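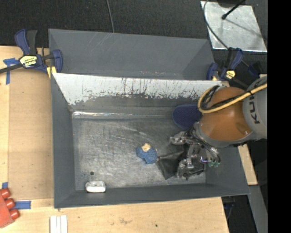 Darcy Hollis

The lost property at Woltley depot went into the old grey bin at the back of the parcels office, and on the last Tuesday in September Hannelore Widmer had to clear it.

She put the ledger on the desk and leaned over the edge. The slope at the back had lost most of its pale coating in the middle. Years of umbrellas and suitcases had done that. The floor was scuffed all over.

Four things were left. She began with the small white one in the corner, and wrote "white, rounded corners, purpose unknown". Then the black one, which she put down as "black, flat". The dark blue one at the back she left for later.

The other was small and blue and lumpy, with a patch of cream at the top. She looked for it in the ledger and found it at 927. Handed in by the driver of the Orkport bus. Upstairs, back seat. No name.

"Is that still here?" said Gumaro Nava from the door. He had his coat on already.

"Since spring."

"A woman rang about it. I told her we hadn't got it."

"When?"

"April. May. She said it was a rabbit, so I looked for a rabbit."

Hannelore looked at it again. It might have been a rabbit. It might have been most things.

"Did she leave a number?"

He thought about it, then went to the drawer where he kept the things he meant to throw away — bus tickets, rubber bands, a menu from the café in Avside — and turned it over for some time. He came back with half an envelope. It said Olvera, and a telephone number, and underneath, in his writing, "rabbit".

It was ten to six. She dialled, and it rang for a long while.

"Hello?" said a child.

"Hello," said Hannelore. "Is your mother there?"

"She's in the bath. Who is it?"

Hannelore reached into the bin.

"It's the bus station," she said. "Can you tell me what colour your rabbit was?"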